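13 Aug 2021

Hand-holding

I have spent the summer being told that programming robots is over. You just show them. Sointu Ikonen told me so in June, very cheerfully, and I said I'd believe it when I'd had a go.

So I had a go. At Harncombe they hand you a gripper with a camera on it and you do the job yourself, over and over, while it records. My job was a flat wooden stick. Pick it up, turn it upright, put it down. They wanted 100 goes out of me. By the end of the first batch I was bored and doing it differently every time, which I was told was fine, even good. I'd like to know how anyone tells good variety from plain sloppiness. I asked twice and got two answers.

The other way is remote control. I tried that on the Greser arm and it was worse. You move your hand, the arm moves a moment later, and you spend your whole effort fighting the delay. Sointu says you get used to it. I managed 4 clean pickups in an afternoon, and I drive a forklift for a living.

The hand-held gripper does at least feel like work. You squeeze, the stick stays put, you can tell through your palm that you've got it.

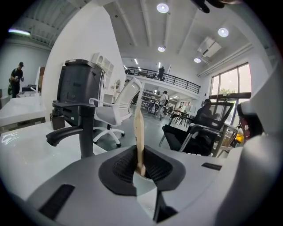 What I can't get past is that the palm bit never gets recorded. The camera gets the view and the computer gets the movement, and the bit I was going by stays with me. Hirvonen's write-up of the Flallmont trial skips over this in 3 lines — I've read them several times and I still don't know what they're claiming.

I've said I'll go back when there's an arm running on what I recorded. No date for that yet.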